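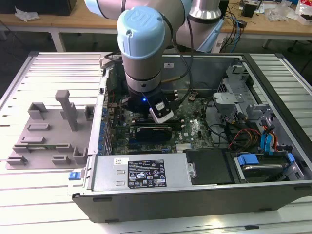
# 2019-07-25 – Tower 117, inventory and teardown order

Notes on the first of the office towers from Pastov. Remzi wants a fixed order for taking these apart so the parts end up in the same bins whoever is at the table. I wrote this down as I went through 117 and will correct it after the next few.

## Layout

Case goes on its side on the slatted table, open side up. Dark gray outside, silver inside. With the power supply nearest you, the drive cage is on the right and the expansion slots are on the left wall. All the positions below assume that orientation. Ataberk works from the opposite side, so his notes from April read mirrored. I have left them alone.

Fitted in this one:

- green motherboard
- graphics card, black
- finned heatsink, silver
- coin battery, near the top right of the board
- one hard drive in the gray plastic cage
- power supply, silver, black regulatory label on top

Blue plastic marks most of what is meant to come loose by hand. There is a row of blue clips for the expansion slots, two more on the hard drive, and a small release tab at the lower left corner of the case. The SATA cables are blue too, which confused me for a minute on the parts sheet, where someone had only written "blue x2, right side". I changed the line to "drive clips".

## Order

1. Log the case number and start a parts sheet.
2. Unplug the SATA cables at both ends. Hold the connector and leave the cable alone.
3. Unplug drive power. The red, yellow and black bundle runs across the right side and gets in the way of the cage, so move it toward the middle of the case.
4. Open the drive clips and take the drive out. It goes straight into the locked drawer with its own tag. Pastov wants every drive accounted for by serial number.
5. Board power connectors.
6. Graphics card. Open the slot clip first, then the latch at the inner end of the card's slot, then lift evenly. If it sticks, check the latch again before pulling.
7. Memory, if there is any left. A few of these were stripped before we got them.
8. Heatsink. Leave it on if the board is going out whole.
9. Coin battery. Plastic pick only, no screwdriver. Tape over it and put it in the battery tub.
10. Power supply last. It comes out as a unit and is never opened here.

Ataberk prefers to take the power supply out before the card, to get the cables out of the way in one go. I tried it on an older case in April and it was fine, but I had to turn the case twice. Keeping it last for now.

## Bins

Remzi relabeled the shelf. Bin 15 is graphics cards, antistatic bags only. Bin 16 is memory. Heatsinks go in the crate under the shelf, all sizes together, until Dursun tells us whether they want them sorted. Mixed metal goes to Wurar as before.

Cables: cut nothing. Colledance takes SATA cables if the latches are good. Everything else goes in the cable box, and please coil it first. The bench in back has tangled cables and small devices at its right end again, and I would like that end clear before the next delivery. Anything without a tag gets one or gets scrapped.

## Time and weight

Pastov's sheet lists the full load at 632 kg, cases and drives together. I have not checked that against our scale. Remzi will weigh each pallet when it is unwrapped and write the figure on the wrap.

No times recorded for 117. I was stopping to write too often for them to mean anything. Start timing with the next case, from logging the number to closing the drive drawer – setup does not count.

## Open points

- Ask Pastov whether they want the empty drive cages back. The latches break easily and I would rather not store them.
- The parts sheet has no line for the black plastic cover panel to the right of the power supply. Added by hand under "other".
- Sheet template also needs a box for "memory already missing".
- Sheet 1964 is in the folder twice, with different case numbers. Remzi to check which one is right before anything from either case leaves the shelf.
- Order more antistatic bags, the larger size. The small ones do not close over a full-length card.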